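Cordier washing line, the pull-out one: three months in

I've wanted a retractable line for ages (the old rotary thing took up half the yard and squeaked) so when my neighbour Eugénie Vidal said she loved hers, I caved and ordered the same one in November. Worst possible month to buy a washing line, I know!

It's a grey box that screws to the wall, with 17 metres of cord inside and a hook for the far end. Fitting it took me most of a morning, mainly because the screws in the packet were far too short for brick. I used some longer ones from the shed and it hasn't budged.

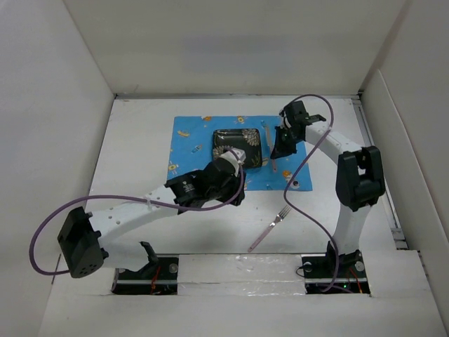
The cord pulls out smoothly and the lock is a simple wrap-round cleat, so no fiddly buttons with cold fingers. Shirts, tea towels, table linen, all fine. Double duvet covers are another matter – the middle droops terribly and I had to buy a prop, which added £19 to the bill. A bit cheeky when the box says "family size". 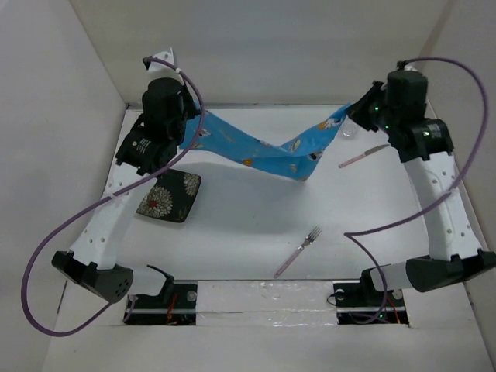 Blue patterned cloth, held up at both ends and sagging in the middle.

Winding back in is my one real grumble. It goes at a fair old lick if you let go, so walk it home, and wipe the cord first or all the green muck goes into the box with it. My last line, an Olunberg, had a little felt pad for that and I do miss it.

Would I buy it again? Yes, for a small yard. If you've got a big garden and a lot of bedding, get something with two posts. Four stars from me, and I'd make it five if they put decent screws in.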